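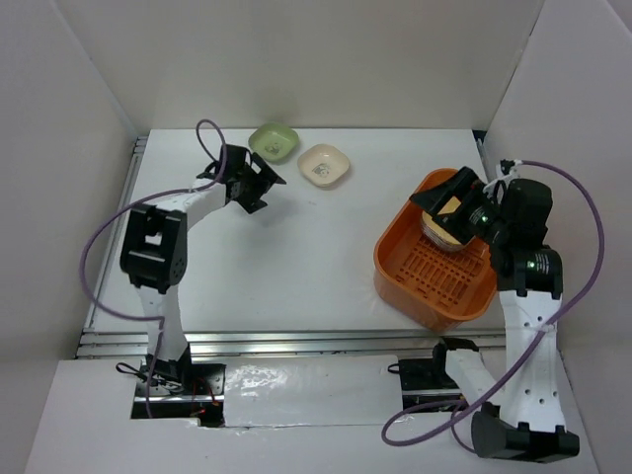
Last updated: April

Search this encyclopedia Go Advanced search

Workcell practice for two-arm tabletop robots

Workcell practice is the set of rules, written and unwritten, that people follow when they set up and run a pair of small robot arms at a shared table. It covers the enclosure, the routing of cables, the objects placed within reach, the conduct of the operator, and the records kept afterward. The term is used mostly in research labs and small workshops. In factories the same ground is usually covered by formal machine safety standards and by the plant's own procedures.

Background

Two-arm cells became common once light arms grew cheap enough to buy in pairs. Early users tended to borrow rules from single-arm machines, which left gaps. A single arm can be kept away from people and fixed objects, but two arms also have to be kept away from each other, and much of their useful work happens in the space they share.

One of the better-known local rule sets is the Gunholm notes, drawn up by Chutima Luangrath and Wafula Mugo for the teaching lab at Gunholm. The notes began as a single sheet taped beside the power switch. A longer version was later taken up, with changes, by the Laur workshop and by the parts-handling firm Oltlow.

Enclosure and table

Most rule sets ask for a table with walls on at least 3 sides. Walls stop dropped items from rolling away, give cameras a plain background, and make it clear to visitors where the arms may move. Light, matte panels are preferred. The Gunholm notes require that gaps between panels and table be checked monthly, as small parts can lodge in them.

Arm bases are fixed to a rail or plate and never clamped to the tabletop alone. Bolts are marked with a line of paint so that any turning shows at a glance.

Cables

Cable faults are among the most common causes of lost time in small cells. General practice is as follows.

A cable that crosses a joint is given enough slack for the full travel of that joint. It is then tied to the link on either side, never to the joint itself. Ties should be snug but should not dent the outer jacket.

Slack loops are kept on the side of the arm facing away from the other arm. Where this can't be done, the operator moves both arms slowly through their widest poses before the first run and watches the loops.

Cables of the same color on both arms are allowed, but each end should carry a tag. Laur dropped this last rule for a time and brought it back after a left and a right lead were swapped during a repair.

Objects in the work area

Rules here differ the most from one place to another. Household items such as dishes, cups and baskets are widely used for sorting and stacking tasks, and they bring problems that machined test blocks do not. Rims can be slick, stacks can lean, and a basket with a slotted floor can catch a fingertip.

The Gunholm notes set a weight limit of 425 grams for any single item picked up by one gripper. Stacks are to be built by hand at the start of a session and checked for chips. A chipped item is taken out of use, even when the damage is on the underside.

Only items needed for the task should be on the table. Tools, pens and drinks are kept off it at all times, including when the power is off.

Running the cell

A trained operator must be within reach of the stop button whenever the arms are powered. Most rule sets call for 2 people when a new program is run for the first time - one to operate and one to watch. The first run is made at reduced speed.

Reaching into the enclosure is allowed only after the arms have been stopped and the operator has said so out loud. Indicator lights on an arm are not accepted as proof that it is safe to approach, as their meaning varies between makers and sometimes between software versions.

Records

A session log normally lists the operator, the program version, the objects used and any stops. Oltlow keeps its logs in a shared program called Eltaveo, while Gunholm still uses paper. The Gunholm form has 9 fields, and all of them must be filled in, with a dash where nothing applies.

Criticism

Wichai Ongart has argued that local rule sets put too much weight on the table and too little on software limits, such as speed caps and no-go zones. Kulap Prasertsri has replied that software limits are only as good as the last person to edit them, and that a physical check takes very little time. Later versions of the Gunholm notes include a short section on software limits, written by Ongart.

See also

Emergency stop
Cable management
Risk assessment

This site uses cookies to remember your settings. Accept Manage choices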